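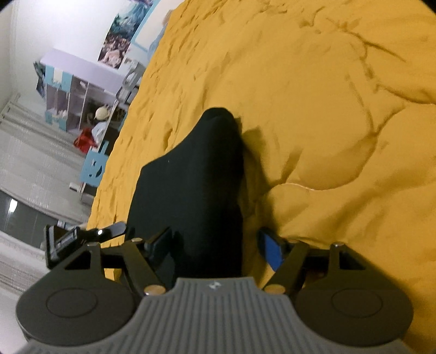
Reading time: 5 min

Water softener FAQ

These answers apply to the Garnska single-tank and twin-tank softeners. For the older Mandberg units, the valve settings are different and the manual for that unit takes priority. Page maintained by Osamu Hamada, technical support.

How hard is the water in Noltamton?

The supply from the Matsuda well field was last measured at 387 mg/L as calcium carbonate. Divide by 17.1 to get grains per gallon, the unit used on the control valve. The result is 22.6. Enter 23. Homes on private wells need their own test, and the test should include iron.

What does the softener remove?

Calcium and magnesium. The resin holds sodium ions and trades them for the hardness ions as water passes through the bed. It does not remove chlorine, nitrate, bacteria or sediment. Small amounts of dissolved iron are also taken up, but iron fouls the resin over time and shortens its life.

How often should the unit regenerate?

With a metered valve, regeneration depends on how much water has been used, so the interval varies. A household of four in Noltamton will usually see one cycle every five to eight days. If your unit runs every night, check the hardness setting first, then look for a leaking toilet flapper.

Why is the cycle set for 2:00 a.m.?

A single-tank unit sends untreated water to the house while it regenerates. The early hour keeps hard water out of the heater. You can move the start time in the settings menu - avoid any hour when the irrigation timer or dishwasher is set to run. Twin-tank units switch to the second tank and can regenerate at any time.

What salt should I use?

Evaporated pellets. Solar crystals are acceptable but leave more residue in the brine tank. Rock salt contains insoluble material that collects at the bottom and can block the brine valve. Do not use block salt unless the tank is designed for it.

Can I use potassium chloride?

Yes. Raise the salt dose in the menu, as potassium chloride regenerates the resin less efficiently. It is also more likely to harden in a damp basement.

The salt level has not dropped in weeks. What is wrong?

The usual cause is a salt bridge, a hard crust with a gap under it. Push a broom handle straight down near the center of the tank. If it breaks through into an empty space, break up the rest of the crust by hand and start a manual regeneration. Do not strike the sides of the tank. If there is no bridge, clean the injector and its screen.

How much water pressure is needed?

The valve is tested at 45 psi. Low inlet pressure weakens the draw on the brine line, and the resin may not be fully recharged. Pressure above the limit printed on the rating label requires a regulator upstream of the bypass.

Should outdoor faucets be softened?

No. Pipe them off before the softener. The same applies to irrigation lines.

My water feels slippery. Is the unit set too high?

Not necessarily. Soap behaves differently in soft water and most people use too much of it at first. Run a hardness test at the kitchen tap - a reading of zero to one grain is normal operation.

How do I shut the unit off for service?

Turn the bypass valve to the service position, then start a manual cycle to release pressure in the tank. Unplug the transformer last. The clock setting is held for 8 hours without power; after that it has to be entered again.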